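Household Textiles, Week 2: Folding Denim

Okay, welcome back! Last week I got carried away with towels, so we're starting right in on jeans and other heavy cotton. Bring one old pair on Thursday, the more worn the better. New denim is stiff and fights you, and old denim slumps, and I want you to feel the difference in your hands.

My order goes like this. Zip up, lay one leg over the other, smooth from the waist down with a flat palm, then fold toward the waistband. Keep the side seam along one edge of the bundle — it's the thickest part, and if it wanders into the middle the whole stack leans.
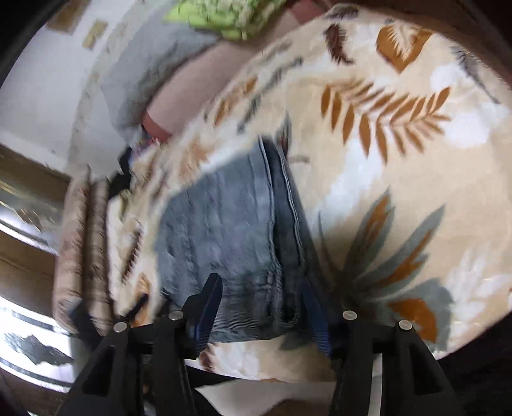 Where you fold matters too. I like a bed with a plush blanket on it, because the cloth stays put while you turn it. A slick tabletop is fine for shirts, but denim slides around on me. Do watch for creases in the under layer (I always forget this one!) and pull them out before the last fold.

For homework, read the Durken handout, page 28, and fold the same pair 2 ways. Write down which one stood up on the shelf overnight. We'll do sweaters next, and I have opinions about sleeves.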